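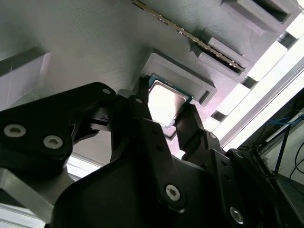

Equipment > Training and Practice Cells > Insertion Boards > Plenduvlow Bench Cell

Plenduvlow Bench Cell with Insertion Board

Sold by Wesport. Usually leaves us within 20 working days, longer if you want it painted.

The Plenduvlow is a small robot cell for practicing one thing: putting computer parts into the places they belong. You get an arm on an aluminum extrusion base, a two-finger gripper, a wrist camera, and a board of printed sockets and slots that will show you exactly how far off your setup is. It has no opinion about your résumé.

The sockets are printed plastic. We looked at using real motherboards and then looked at what a bent pin costs. A printed frame has no pins, takes a good deal of abuse, and can be printed again overnight by anyone with a printer and a reasonable tolerance for the smell. The files are on the stick in the drawer.

What's in the crate

Arm, gripper and wrist camera, already bolted together
Base in aluminum extrusion, four leveling feet
Insertion board with processor socket frame and memory slot holders
Spare socket frame, because you will want it
Set of hex keys (please stop using your own, the ball-end ones are what round off the screws)
Controller, cables, a bag of cable ties
Printed manual, 32 pages, of which you need five

Processors and memory modules are not included. Dead ones work fine. Ask your IT people, who have a box of them and will be glad to see it go.

Setting up

Put the base on something that doesn't move. Folding tables move. Level it with the feet, then tighten the lock nuts, then check the level again, as tightening the lock nuts will have changed it.

Bolt the board down with all four screws before you teach any positions. About once a month we hear from somebody with two screws in and a socket that "drifts." The socket is fine. The board is walking.

Run the cables along the outside of the extrusion and leave a loop at the wrist big enough to get your hand through. Drive the arm slowly through its whole reach and watch the loop the entire time. If it goes tight anywhere, it will go tight there at full speed too, with more noise.

Teach the processor socket first. Bring the part in just under the rim, stop, and turn it until its edges run parallel with the recess before you go any further. Most people correct position and angle together and end up chasing both. Do angle, then position, then push. The memory slots are easier, provided you don't let the module lean.

Looking after the gripper

The finger links turn on pivot screws, and the pivot screws work loose. They are supposed to be snug, with the link still swinging under its own weight. Cranked down, the fingers stick and then jump, and the processor ends up on the floor behind the controller where the dust is.

Check them every 300 cycles for the first week and every Monday after that. Use a drop of medium threadlocker when you refit one. A drop. We have had grippers back for service that were, for practical purposes, a single piece.

Wipe the finger faces with a dry lint-free cloth. Heat spreaders are slick at the best of times, and skin oil does them no favors. Oil on the pivots is allowed, oil on the fingers is not, and if you can't get one without the other, take the link off.

Camera lens: same cloth, light hand. If the picture is washed out on one side, look up before you call us. It's nearly always the ceiling light, and a piece of cardboard has solved this for several customers at a price we can't match.

If something is wrong

Part slips as it reaches the rim: clean the fingers, then check that they close evenly. One finger arriving early will twist the part every time.

Part sits on the rim and won't drop in: angle. See above. If it isn't angle, look for a burr on the inside edge of the frame and take it off with a scraper.

Frame has worn loose and everything drops in beautifully: enjoy it for an afternoon, then fit the spare. You're no longer learning anything.

Arm faults at the same spot each run: cable loop.

Arm faults at a different spot each run: cable connector at the wrist. Push it until it clicks. It did not click last time, whatever you remember.

Spares and options

Finger set with pivot screws, board only, and blank printed frames are all stocked. The Kununico tray feeder fits the left or right side of the base and needs its own power supply. The Calimlim riser lifts the cell to standing height and is worth having if you value your back. Riser orders placed in February have now all shipped – thank you for being patient, and to the two of you who weren't, thank you for the emails.

Our own shop cell has over 1,402 insertions on its current finger set. It squeaks a little. We're leaving it alone.

Page updated Sun 5 April

Shares 20 | Comments 32

Recently viewed
Calimlim Riser, Standing Height
Kununico Tray Feeder
Plenduvlow Finger Set with Pivot Screws
Blank Socket Frames, Gray
Wrist Cable, Long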